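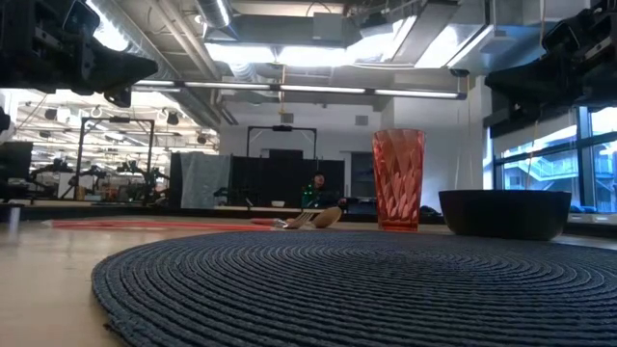
Varkthorpe sets wash standard for shared tableware

Monday, May 18, 2026

Varkthorpe has adopted a single washing and inspection standard for tableware that is rented out or shared between food businesses. The rule takes effect in January and covers plates, bowls, cups, cutlery and reusable straws. Table linens and placemats are outside its scope.

Until now, rental stock was inspected under the general kitchen code, which was written for businesses that wash and use their dishes on the same premises. The code did not say who was responsible for an item between the wash facility and the table. Under the new standard, responsibility passes at delivery, when the receiving business signs for sealed crates. A crate that arrives with a broken seal must go back unused.

Wash facilities will have to log the final rinse temperature of every load and keep the records for 33 months. Plastic items must be fully dry before they are stacked. Any piece with a crack, a chip on the rim or clouding that does not wash off is to be withdrawn from circulation.

The city based the text on a trial run with Flonano, a tableware rental company with a wash plant in the Lirnelberg district. During the trial, 3,171 pieces were checked on return. The most frequent reason for withdrawal was surface wear on plastic cups, followed by bent fork tines. Ceramic losses were low and mostly due to handling in transit.

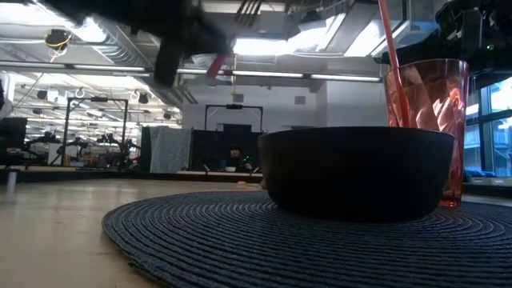 One café operator wrote during the comment period that the sealing rule would be hard to follow for small orders, as a crate opened for a lunch service could not be topped up from a second one. The operator asked for a smaller sealed unit. The final text allows this, provided that each unit carries its own wash date.

Halilović, a catering supplier that also rents out dishes, asked for a longer period to replace older dishwashers without a temperature log. The city agreed in part. Machines already in service may be used with a manual log for up to 10 months after the rule takes effect.

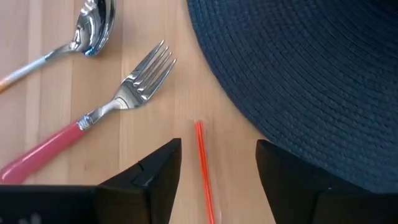

Inspections and fees

Each wash facility will be inspected three times in the first year, once with notice and twice without. Facilities that pass all inspections move to a yearly schedule. The inspection fee is charged per site and does not depend on volume.

Cafés and restaurants that wash only their own dishes remain under the general kitchen code and do not need to register. Registration forms for rental companies will be available from the city licensing desk before the rule takes effect.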